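Print | E-mail this story
Shares 5 | Comments 2

The tray by the door

Every house in Pestham has one. Keys, a bus ticket, the button off a coat you gave away in August. Small, flat, never empty for long.

Ilora, the shop on the corner, sells little else these days. Trays for tea, trays for rings, trays for nothing in particular. Went in on a Tuesday, came out with two. No regrets.

The rule I keep hearing is go small. A big tray turns into a drawer with no front, and then you're digging for stamps under the mail. A small one fills up fast and you have to deal with it. Mine gets tipped out on Sunday nights, mostly.

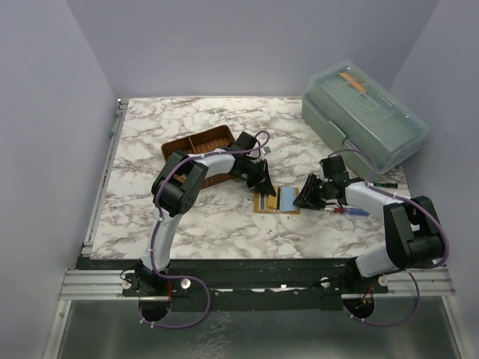

Small tray, orange-tan border, on a white marble-patterned top.

Color matters more than you'd think. Warm tones on a pale, veiny surface, easy to spot when your late and hunting for the car key. Dark on dark, forget it. I lost a ring for 5 days that way.

Cleaning: damp cloth, dry it straight after. Don't soak wood. Trirkska, who make the one in my hall, say a little oil twice a year. I do it when I remeber.

Price? Mine was 3,000 at the Lytvynenko market, before haggling. Worth it. The lid was extra and I've never used it.

Sign up for our newsletter. We use cookies to improve your visit. Accept | Settings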